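Oct 13, 2026

Took the children to the Tovar science museum, which has been closed for most of their lives and has now reopened with a café. I had promised dinosaurs. There are no dinosaurs. There is a very good room on bridges, and a man called Crisóforo Nava who runs it as if he had personally held up each of them.

The younger one built an arch out of foam blocks, stood on it, and was applauded by a school party from Tutley. The elder read every label in the tides gallery aloud, including the fire notice. I sat on a bench shaped like a kidney and found it comfortable, then worried that I had reached the age for kidney benches.

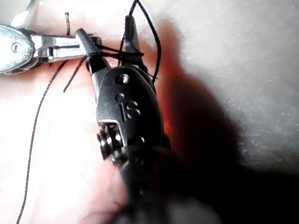 Lunch was two cheese rolls and a soup described as seasonal. The season was not given. Ildikó joined us halfway through, having gone to the wrong entrance and seen the whole of the weather floor by herself, in peace, for which I have not forgiven her. She says the lightning show is worth the queue. We queued. It was seven minutes long and the younger one spent six of them under my coat, then asked to go again.

Bus 151 home, standing as far as Dekau. The gift shop had relieved me of the price of a magnet set and a rubber planet, probably Saturn, though the ring came off before the bridge.

They want to go back in November for the opening of the space hall. I have said we'll see, and they have both written it on the calendar in pen.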